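Ticket: Second arm and spare gripper, quote on hold
Queue: Equipment planning
Site: Irkcombe
Opened by: Tanveer Jadoon
Assigned to: Noreen Durrani
Priority: Normal
Status: Waiting on supplier

Tanveer Jadoon, 9:10
Opening this to track the April equipment request. The Futance quote came back with three line items that don't match what we asked for. I need them resolved before I can release the purchase order.

1. Arm is quoted with the standard wrist flange. We asked for the flange that takes our current gripper plate.
2. Spare gripper is quoted without the cable set.
3. Freight is listed as "to be confirmed". Finance will not accept an open freight line.

Budget ceiling for freight, cables, adapters and spares together is $2000. The arm itself is on the capital line and is not affected.

Noreen Durrani, 9:42
Confirmed on item 1. The part number on the quote is the standard flange. Sent Futance the drawing of our plate with the bolt circle marked. If they can't supply the matching flange we need an adapter, and that comes out of the $2000.

Item 2: the gripper cable set is a separate part number. The first unit came with it bundled, so whoever copied the old order assumed it still was. Please add one set for the spare and one for stock. We are on the last set now and have been since the strain relief failed.

Tanveer Jadoon, 10:15
Added two cable sets to the request. Do you want them at the same length?

Noreen Durrani, 10:31
Same length for the spare. Longer for stock, if they sell it. The present run is tight when the wrist is at full rotation, and the task will need full rotation once Panganiban sends the new fixture.

Tanveer Jadoon, 11:05
Futance replied. Matching flange is available, lead time 40 working days. Standard flange plus adapter ships in 2 weeks. Adapter is $310. They will hold the price on either option until the end of the month.

Noreen Durrani, 11:20
Adapter adds to the stack height at the wrist. I would need to redo the tool offset and recheck reach to the far side of the table. That is a day of work. The matching flange needs nothing, but it puts us past the Panganiban date.

Before choosing I want to know if the work area can take a longer tool. Will check and post.

Tanveer Jadoon, 1:30
Related question from finance. Is the Tatero table order still required? It was approved as a separate request and never placed. If the existing table stays, I can move that money to freight.

Noreen Durrani, 2:25
Keep the existing table. The surface is solid enough and the height is right. What we lack is storage and a way to stage items for pick and return. Suggest we cancel the Tatero table and use part of the money on wall hooks and bins.
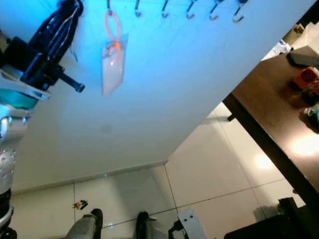
Reach and staging are the two limits on this purchase, and both depend on where the items sit relative to the wrist. The adapter moves the tool tip out from the flange, and I would plan on losing some clearance when the arm folds in near the wall. For staging, we can start with the hook row already on the wall. The badge holder on the orange cord is on the leftmost hook and the other five are free, so no hooks need to be bought for the first round of hanging tasks. The cord is thin, and I want the spare gripper quoted with the narrow fingertips as an option. The table is holding mixed items and I would keep it that way for now. Bins can wait until we see what Panganiban sends.

Tanveer Jadoon, 2:50
Understood. Changes on my side:

- Tatero table: cancel, money moved to freight and accessories.
- Wall hooks: removed from the request.
- Bins: deferred.
- Narrow fingertips: asked Futance for a price, one pair.

Still need your decision on the flange.

Noreen Durrani, 3:35
Go with standard flange plus adapter. Measured with a 50 mm spacer in place of the adapter, which is longer than the real part. The far corner of the table is still reachable. Folding in near the wall needs a changed approach path, and I can do that in software. Please have Futance put the adapter height on the quote so I can set the offset before delivery.

Also ask if the adapter comes with its own bolts. The last one didn't, and the bolts we had on hand were the wrong length.

Tanveer Jadoon, 4:10
Bolts are included. Adapter height will be printed on the revised quote. Freight is now a fixed amount and the total is inside the ceiling with both cable sets and the fingertips.

Revised quote is due tomorrow morning. Leaving the ticket open until I have it and the purchase order number is entered.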